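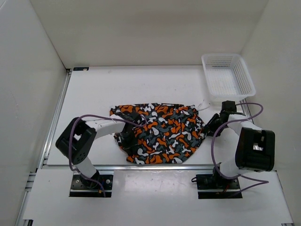 The folding cell with a camo piece on the table. Cable loops on both arms got rerouted this fall.

Cell notes from the Stenilden shop

I promised last time I'd write up how we look after the two-arm cloth cell, and three of you have already nudged me about it, so here goes. It's the white table with an arm on each side of the front rail, grippers reaching in over the fabric and a plastic basket in the far right corner. If you've only ever run the Mekance line you'll find it small and fussy. I love it anyway.

Most of my time goes into cables. Each arm has that purple cable looping around the arm and over the forearm, and the amount of slack matters more than you'd think. Back in October we had the left one too tight, and at full reach it tugged on its connector hard enough to drop the gripper signal. So I gave it more loop, and then of course it was too much loop and it dragged across the cloth and moved the corner we were about to grab! What works for us now is 70 mm of extra slack past the elbow, checked with the arm all the way out and then again folded all the way back. Please don't zip-tie the loop to the forearm. I did that once on a Saturday and spent the rest of the afternoon cutting it off again.

Base plates next. There are round silver screws either side of the base joint, and I go over the plate hardware every 200 cycles with the short hex key (it lives in the Chowdhury tin, second drawer, and I'd really like it to stay there). Quarter turn at most. If a screw takes more than that, write it in the log before you do anything else, and rerun the home position check on that arm. A loose plate shows up as a gripper that lands a hair off on one side, and I lost a whole evening to recalibrating software before I thought to put a hand on the plate and wiggle it.

The tabletop gets wiped down with a barely damp rag at the start of a shift. Lint builds up into little specks and stray threads collect by the basket, and both end up in the gripper fingers sooner or later. I clean the fingers with a dry toothbrush, power off, and I blow nothing out with the air gun. The air gun only moves the fluff into the joints.

For the test cloth I've gone over to the orange, white and dark gray camo print on black. Plain white fabric on a white table gave us lousy edges, and the solid black wasn't much better once it had creases in it. Cut it as crooked as you like. A piece with a point on one side and a flap on the other is a far better workout than a tidy square, and if the right arm can pick up the point cleanly five times in a row I call the cell good for the day.

Run count as of this morning is 1281 since the last gripper pad change. The Wallex pads were supposed to be swapped at 300 according to my original plan, which was wildly cautious, and I've since moved to changing them when the rubber starts to look shiny. The ones on there now still have some grip left. New set is in the cabinet, top shelf, left side.

Still on my list: a proper clip for the low wires on the right arm's base, and a label for the e-stop key.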